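The Light Was Green
Opinion, 31 March 2021

In January a robot hand at the Bradlow site closed too hard on a pair of eyeglasses and snapped one temple arm at the hinge. The indicator on the forearm stayed green the whole time. The controller logged the task as a success, because the fingers had closed and the object had moved.

I maintain the grasp software for the Domari arm, so some of the blame is mine. I think we have treated this kind of failure as a tuning problem for too long. It is a safety problem and should be handled as one.

Eyeglasses are a bad object for a robot. They are thin, the lenses are hard to see against cloth, and the only sensible place to hold them is narrow. A cookie box tells the hand a great deal when it is touched. A pair of glasses tells it almost nothing until something bends. 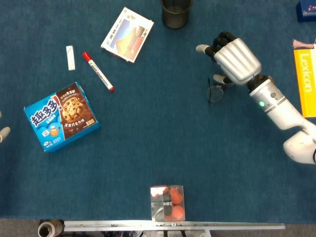
Could the hand have felt that it was pressing too hard?
The force limit was set for the whole hand, and the load was on the thumb alone, so the limit was never reached.

We went through 1153 logged grasps after the break. In 44 of them the thumb carried nearly all the load. Most of those were boxes and markers, which can take it, and the log had marked every one as normal. The first response from Prolach, who build the hand, was to suggest a lower closing speed. We tried it. The hand closed more slowly and the thumb load was the same.

A per-finger limit is the obvious fix, and it took us about 24 hours of work to put in. It has a cost. The hand now gives up on some objects it used to pick up, and the success rate on our weekly report went down. I had two messages asking what we had broken. 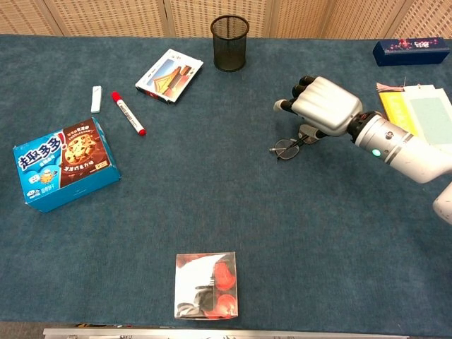
Photo: Bradlow test table, courtesy of the Domari project

That report is my real complaint. A grasp that stops short counts against us and a grasp that damages something does not, as long as the object leaves the table. Anyone tuning the arm to that number will end up with a hand that squeezes. I did it myself for most of a year.

The indicator needs changing too. Green on this arm means the motors have power and there is no fault code. People standing next to it read green as safe. If the thumb is over its limit, the light should say so, even if that means it changes color 7 times in a morning.
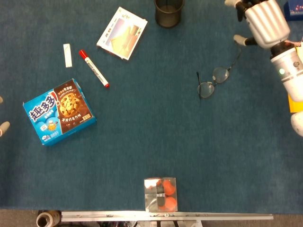
Sadeghi, who read a draft of this, objected that a light which changes that often will be ignored within a month, and that a broken pair of glasses is a cheap price for a robot that gets its work done. The first point is fair and I don't have a full answer to it. We may need a hold on the motion as well as a light.

I don't accept the second. The same hand, with the same limit, was cleared to pass objects to people. A finger caught under that thumb would not have tripped the old limit either, and the log would have shown a normal grasp. Until damage is recorded as a failure, I would keep the handover tasks switched off at every site that runs this arm. Ours are off now.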